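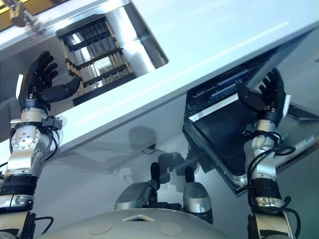

Radius is the number I want you to carry home from this session, even if everything else slides off on the drive. It's the level distance from the center of the crane's rotation to the center of the load, measured along the ground, and it has very little to do with how long the boom looks from where you're standing. A long boom pointed nearly straight up can have a short radius, and the same boom laid over will have a long one. You can feel the principle in your own shoulder. Reach upward the way those two arms are reaching toward the white cabinet, then slowly lower your arms until they're straight out in front of you, and notice how much sooner you want to stop (try it with a full coffee mug in each hand if you don't believe me!).

Let's put some numbers on it. Our practice load is the Wuyts pump housing, which weighs 2,423 pounds according to its plate. The hook block and slings come to 156 pounds, and please write that down too, as people leave it out every single term. Together that makes 2,579 pounds hanging from the boom tip. At a radius of 10 feet, the turning effect is 25,790 foot-pounds. Swing the very same housing out to 20 feet and you have 51,580. The load hasn't gained an ounce, and yet the crane is working twice as hard to stay on its feet. We're leaving the weight of the boom itself out of this for now. It matters a great deal, and Gemma Longo will take you through it in Part 2.

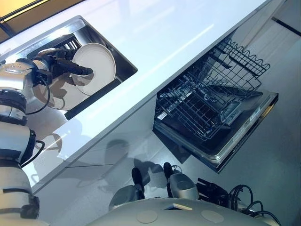

Fig. 2. Round white plate held by the rim in a steel sink.

Now, the load chart. Find your configuration first: boom length, counterweight, outrigger setting. Then go down the radius column. If your radius falls between two lines, use the longer radius and the smaller capacity, and don't be tempted to split the difference. Wouter Van Hecke, who ran the yard at Stomitz for many years, used to make his trainees read the footnotes out loud before he'd let them touch the table, and I've come around to his way of doing it. The footnotes tell you what has to come off the gross figure, and they are not the same from one crane to the next.

One more thing before the exercise. A heavy load pulls the boom down and outward a little as it comes off the ground, so the radius grows during the pick. Plan for the larger figure.

Exercise for next time: redo the pump housing sum at 15 feet and at 25 feet, and show your work. Sketches are very welcome, even wobbly ones.

Mar 16, 2021
By Manuela Serra

Contact | © Rindness Lifting School | Back to top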